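Workshop Tips: Gathering Practice Runs for a Learning Arm Without Wasting a Summer

By Roald Hellström. Last updated 2026-08-08

I fix lamps and build shelves, and I have been skeptical of teach-it-yourself robot kits since the first one landed on my bench. My niece Liv Engström talked me into trying the Fimby practice software anyway. You drive a simulated arm around a simulated room, it saves each run as an example, and in theory a program learns from the pile. What follows is what I'd tell a neighbor before they put any evenings into it. 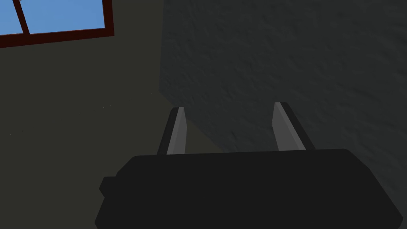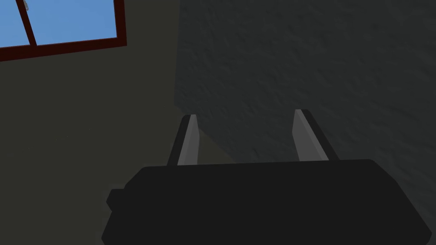
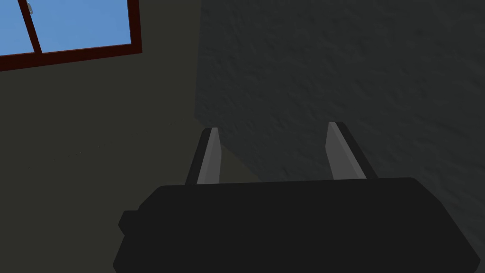

Wrist view in the simulated room: gripper open, nothing between the fingers, window at upper left.

Look at your runs before you brag about how many you have. I had 1,491 saved by the time I sat down and went through them properly. After I threw out the ones where the arm did nothing useful, 1,216 were left. I would bet plenty of those are weak too, but my eyes gave out.

Trim the dead time. Stretches with the fingers open and a wall behind them teach very little, as far as I can tell. Liv says a few are fine so the program sees what "not holding anything" looks like. Maybe so. I keep a few and cut the rest.

Check what the wrist view can see. The gripper body eats up the whole bottom of the picture. If the thing you want picked up sits low, it will be hidden behind that black block at the moment you care about. Add a second view from the side if your setup allows it. Mine did, three menus deep.

Don't count near-copies as new examples. Two views of the same corner and the same window, with the arm barely shifted, are close to one example in my book. Change the starting spot, the light and the object. The kit people tell you to collect more. I'd collect different.

Same driver, same habits. I always come in from the left, a bit too fast. Lovisa Fagerlund down the street creeps in from above and stops twice on the way. When only my runs went in, the arm learned my bad manners. Get a second person on the controls for part of it, and write down who drove which batch.

Label as you go. A run called "test final 2" means nothing by September. I use the object, the driver's initials and a plain yes or no for whether it got the job done. A pencil and a pad next to the keyboard work better for me than the notes box, which lost my typing more than once.

Quit while your hands are fresh. I get sloppy after 80 runs in one sitting, and the sloppy ones go into the pile the same as the good ones. Seven short sessions beat one long one. Stretch your wrists. Drink some water.

Hold something back. Set aside a batch the program never trains on and try it against those. I skipped this the first time and was very pleased with myself for most of a week.

Is it worth doing? For sorting screws, no. I can sort a coffee can of screws in the time it takes the software to load. A dim room on a screen is also a long way from my bench, with its sawdust and the cord I keep tripping on, and I have yet to see a practice run that had either. Eilif Ekström swears his arm got better at real cups after a simulated batch. I asked to see it and he said the arm was in pieces.

If you do go ahead, back up the folder before you prune it. I use two drives and keep one in the house, on the shelf over the washer.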